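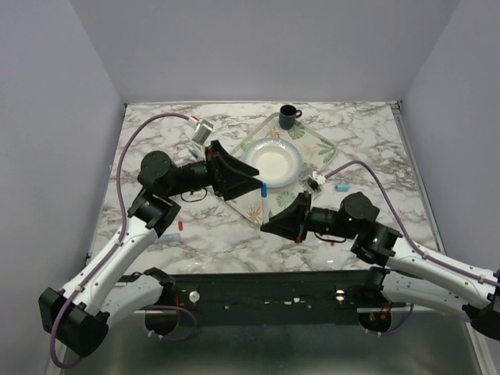 How do I stop tea towels coming out of the wash still smelling of old dinner?

Soak them in washing soda and hot water before they go anywhere near the machine, then wash them hot without fabric softener.

Home Kitchen Laundry Mending About me
Search this site Go

I ruined a lot of tea towels before I got the hang of this. Mine would smell lovely off the line, then the minute I dried a pan with one, whoof, last week's curry! It's grease, mostly. It sits in the cotton and a quick cool wash just warms it up a bit.

What I do now, once a fortnight or so:

Put the plug in the sink and tip in two big spoonfuls of washing soda (wear gloves, it's rough on your hands). Fill it with the hottest water your tap will give you and swish until there's no grit left at the bottom. In go the towels, pushed right under. I do plain cotton ones only. Linen with bright printing I leave out, after a sad business with a red one from Herrera.

Leave them almost 2 hours. The water goes a horrid colour and I find that very satisfying.

Wring them out and put them on a 60 degree wash with your normal powder. Powder, please, as liquid never seems to shift it for me. Skip the softener altogether, it coats the cotton and then they won't dry a thing. If yours have had years of softener, you may need to go round twice.

Then dry them fast. Outside is best (I've pegged them out in a frost and they were fine), otherwise spread out over an airer with a window open. Don't fold them until they're bone dry, even the hems.

Amancay Paredes wrote in to ask about tea stains. The soak fades them but I've never got one out completely, so if you have a trick, send it over. I'm doing oven gloves in March.

Get new posts by email. Enter your address Sign up
This site uses cookies. OK Find out more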